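4. Rules for working at the two-arm table

This section is for everybody who starts, teaches or watches the arms. Please read it before section 5, also if you know the older Nelley table. Some habits from that table are not safe on this one.

4.1 Before power on

1. Walk once along the table and look at both bases. The screws must be tight and the cables must leave the base without a sharp bend.
2. Lift each cable loop by hand and move the arm slowly through its full reach. The cable must follow without pulling.
3. Remove from the table everything that is not in the task list. Objects that are in the list may stay, but they count as obstacles and must be entered in the Transtead task sheet.
4. Check that the stop button is within reach of the person who will watch. One button for two people is not enough if they stand on different sides.

CAUTION: The arms can move as soon as the power is on. Keep your hands behind the front ledge.

4.2 Soft items held by both arms

Cloth is the most difficult item we handle, and most of our written rules come from it. When two grippers hold the same cloth, each arm pulls on the other one, and the software does not always notice.

5. Set the speed limit to 200 mm per second or lower for both arms.
6. Set the grip force to level 2. Do not go higher to hold a slippery fabric; change the grip point instead.
7. Let one arm lead. The other arm follows with its force limit on.
8. Keep plates, mugs and spoons on the table in the task sheet for as long as they stay there, also when the task is only about the cloth.

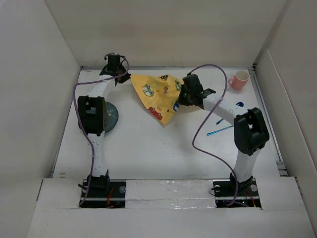

Woo-jin Han asked that rule 7 be made stronger, and that a second person confirm aloud which arm leads before every start – he finds that a setting on a screen is too easy to overlook. Rule 9 was added in August for this purpose.

9. Say "left leads" or "right leads" and wait for the answer. Only then press Start.

Note: If the cloth catches on something, press Stop first. Do not try to free it by hand while the arms hold position. A holding arm is still a powered arm.

4.3 After the task

10. Open both grippers from the menu, never by force.
11. Bring the arms to the rest position and switch off at the Shin control box.
12. Write every stop in the log, also the short ones. Use code 22 for a stop by hand and code 66 for a stop by the force limit.

Logs are collected on Monday. Questions about the codes go to Gun-woo Min.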